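Dernière mise à jour : août
Catégories : Atelier > Cellules > Maintenance courante

Cahier de la cellule Clurkthorpe : pince de poignet, doigts et accrochage des clés

Entrée d'août, commencée à 8 h 15. J'écris pour moi et pour Blair MacBrayne, qui reprend la cellule la semaine prochaine. Je m'excuse pour mon français quand il devient trop technique, Blair corrigera comme d'habitude.

Point de départ : le programme d'accrochage des anneaux donnait depuis quelque temps des fermetures irrégulières. La pince annonçait « fermé » dans le journal, mais l'écart entre les deux doigts n'était pas toujours le même pour la même consigne. J'ai d'abord pensé à la caméra, parce que c'est toujours elle que l'on accuse. J'ai refait l'étalonnage avec la mire Wiltov et le résultat était bon. Donc le défaut est mécanique, ou bien dans la consigne de force.

J'ai mis le bras en position de service (programme 6 dans le menu), coupé la puissance et posé le cadenas sur le sectionneur. Je rappelle que le bouton d'arrêt seul ne suffit pas pour mettre les mains entre les doigts.

Contrôle de la tringlerie. La vis à six pans creux à la base de la pince avait du jeu. Ce n'était pas beaucoup, mais on le sentait en poussant un doigt avec le pouce. Je l'ai sortie, nettoyée, remontée avec une goutte de frein-filet moyen, puis j'ai tracé un trait au feutre sur le côté de la tête. Si le trait ne tombe plus en face, il faut recommencer et me prévenir.

Contrôle du câble blanc. Il passait trop tendu quand le poignet tourne à fond. J'ai redonné une boucle de longueur et déplacé le collier vers l'arrière. À vérifier après chaque changement d'outil, car le collier glisse facilement.

Remise sous tension à 10 h 40. Marche à vide, 900 cycles d'ouverture et fermeture, sans défaut dans le journal. J'ai profité de cette attente pour mettre à jour la feuille des pièces : il reste un seul jeu de doigts Cifuentes dans le tiroir, et Zasodel demande toujours la référence complète avant de faire un devis. Je leur ai envoyé la référence ce matin, dossier 1234.

Ensuite essai avec les anneaux, sur le support en fil crème. On approche par le dessous, on monte lentement vers la rangée de petits crochets. Les anneaux doivent être pris tout au bout des doigts, pas au milieu, sinon la tringlerie travaille de travers. Les faces intérieures sont bien marquées, avec des points blancs et des endroits où le noir mat est usé, surtout vers les pointes. Pour de si petits anneaux, c'est justement la zone qui compte.

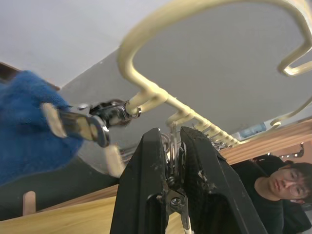
Réglages retenus

Force de fermeture : j'ai baissé la consigne d'un cran. Avec l'ancienne valeur les pointes se croisaient légèrement à vide, et je crois que l'usure vient en partie de là. Si un anneau glisse, ne pas remonter la force tout de suite, regarder d'abord l'état des pointes.

Vitesse d'approche : lente sur la dernière partie de la montée, normale avant. Eskil Kvam voulait garder la même vitesse partout pour gagner du temps. Nous avons discuté et il accepte la vitesse lente jusqu'au changement des doigts. Après, on refait la mesure ensemble.

Zéro de la pince : à reprendre après chaque démontage, doigts fermés, sans rien entre eux. J'ai oublié cette étape au premier redémarrage et j'ai perdu une demi-heure à chercher un décalage que j'avais créé moi-même.

Entretien à suivre

Nettoyer les doigts avec un chiffon non pelucheux et un peu d'alcool, en fin de poste. Pas de papier abrasif sur les points blancs, même fin : on enlève de la matière et l'écart change.

Remplacer les deux doigts en même temps, à 3000 cycles après cette remise en service, ou avant si les pointes ne se touchent plus sur toute la largeur. Le compteur est remis à zéro depuis 10 h 40, donc les cycles de marche à vide sont déjà dedans.

Questions ouvertes

Je ne sais pas encore si le jeu dans la vis est venu tout seul ou si elle était mal serrée depuis le dernier montage. La fiche ne donne pas de couple pour cette vis, seulement pour celles de la bride. Blair, si tu trouves la valeur dans l'ancien classeur, note-la ici dans la marge.

Il faudra aussi décider si on garde l'autre pince sur l'ancienne consigne de force. Pour le moment je n'y ai pas touché.

Fin à 12 h 20, cadenas rendu au tableau.

Contact : atelier Clurkthorpe | © Cahiers d'atelier, tous droits réservés | Retour en haut de page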